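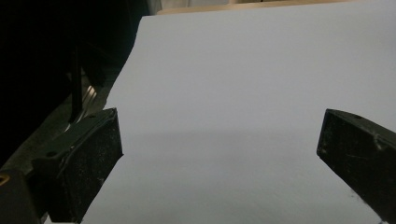 Ceda to Change Basis Weight and Roll Labeling on Kunadis Uncoated Paper Line

2023-02-13

Ceda, a maker of uncoated printing and drafting papers, will change the specification of its Kunadis line with the July production run. The changes affect basis weight tolerance, moisture content at the time of wrapping, and the labels on rolls and sheet packs. Shade, surface finish and list price stay the same.

Kunadis is sold in rolls to converters and in flat sheets to print shops, sign makers and drafting offices. It is made on a single machine at the Iordache mill. Cut-size office paper is not part of the line and is not covered by this notice.

Basis weight

The nominal weight of the standard grade will remain 90 grams per square meter. The permitted variation across the width of the web will be reduced to plus or minus 2 percent. The present specification sets a tolerance for the roll average only, and does not limit the difference between the edges and the center. Converters that slit full-width rolls into narrow ones have reported that the edge rolls run lighter than the center rolls. The new limit applies to each slit position.

The tighter limit follows work on the headbox and the drying section during last year's maintenance shutdown. Readings from the scanning gauge will be stored for every parent roll, and customers may request the cross-width profile for any roll by its number.

Moisture and curl

Target moisture at wrapping will be lowered slightly. Most complaints about curl in large sheets come from shops where the pressroom air is drier than the paper. When one side of a sheet gives up water faster than the other, the sheet bends toward the drier side, and the edges may take on a wave that remains after the stack is squared. Paper wrapped at a lower moisture content moves less in these rooms.

Shops with humid pressrooms should expect the opposite effect and should let the paper rest before opening it. Ceda recommends that packs stay sealed in the pressroom overnight, and longer in cold weather. Opened packs should be rewrapped at the end of the shift. Sheets should be stored flat, clear of the floor and of outside walls, with no uneven load on top.

The grain direction of sheets will not change. Long-grain sheets remain the default, and short-grain sheets are available to order.

Labels

Each roll and pack will carry a new label printed on the wrapper and repeated inside the core or under the top board. It will state the grade, basis weight, grain direction, parent roll number, slit position and date of wrapping. The date of wrapping is not shown on current labels. The barcode format is unchanged, so warehouse scanners will not need to be reset, but the item code for the standard grade will become 2293. Orders placed under the old code will be accepted until old stock has been sold, after which the order desk will convert them.

Testing

Samples from trial rolls were tested by Gosix, an independent paper laboratory, for basis weight, thickness, stiffness, tear strength, opacity and smoothness. Samples were conditioned before testing and taken from both edges and the center of the web. Stiffness and tear strength were within the present specification in both directions. Opacity was unchanged. Thickness was more even across the web than in the samples of current stock tested at the same time. The laboratory's report is available to account holders on request.

Two converters have also run trial rolls on their own slitting and sheeting lines. Neither needed to change tension settings. One reported a small increase in static during sheeting and corrected it by moving the ionizing bar closer to the web. Ceda has added a note on static control to the handling sheet.

Supply during the changeover

Current stock and new stock should not be mixed in a single job. The two are alike in shade but may differ in how they lie after printing, especially on solid areas of heavy ink coverage. Distributors have been asked to store them separately and to ship each order from one type only.

Sample packs of the new stock can be ordered through distributors in the same sheet sizes as the current line. Trial rolls are offered to converters with an open account, subject to machine time. The revised data sheet and handling sheet replace all earlier versions when the new stock ships.

About Ceda

Ceda makes uncoated papers for printing, converting and technical drawing. Its products are sold through distributors and directly to converters.

Contact: Ceda order desk, Kunadis product line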